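What the Arm Really Costs: Planning a Hot Counter Around a Robot
Speaker notes, Dwight Tremblay, afternoon session 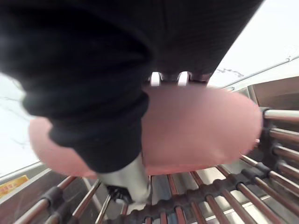

Slide 1. Over the roller grill, with black fabric in the foreground.

Welcome everybody, thank you for coming back after lunch. Leave the slide up while people find their seats. Say hello to the Vistach folks if they made it in.

Start with the grill, because everyone else starts with the arm. When we began planning at Canholm we had a lovely long spreadsheet for the robot and one single line for "counter equipment, existing." Well, existing equipment has rollers, and side rails, and little gaps between the rollers, and every one of those is something a gripper has to reach into or stay out of. So my first piece of advice, and I'll probably say it again before we're done, is to take a tape measure to the counter before you ask anyone for a quote.

Then the fabric. Point at the black material. I do love this part of the talk! Covers had no line in our first budget at all. We ended up writing in $170 per cover, and we plan on three for each arm, so there's one on, one in the wash and one in the drawer. (Pause, somebody usually asks about washing. Yes, put laundry in the budget too.)

Next slide, the quotes. Walk through these slowly, people like to write them down.
Arsenault: arm and mount together, training billed separately.
Mudedier: fingers and spare fingers, $631 for the set we priced.
Electrical work at the counter: $800, and that was with an outlet already close by.

I'm not here to tell you whose quote to sign. What I'd like you to take home is the habit of asking each supplier where their price stops. Does it stop at the mounting plate? Does it include the fingers? Who comes out when the counter gets moved over six inches for a new drinks cooler? We asked that last one in August, rather late in the game, and got a different answer from each of them, and I wish we'd asked in the spring.

Mention leasing here if there's time, otherwise skip to staffing. Short version is that a lease made sense for the arm and no sense for the small parts, which wear and get swapped and are a headache to hand back.

Staffing. Budget hours for the people who will work next to this thing, and pay them for the practice time. Go easy here, it's a touchy subject and some of them may be in the room.

Questions until 2:45, then hand over the microphone.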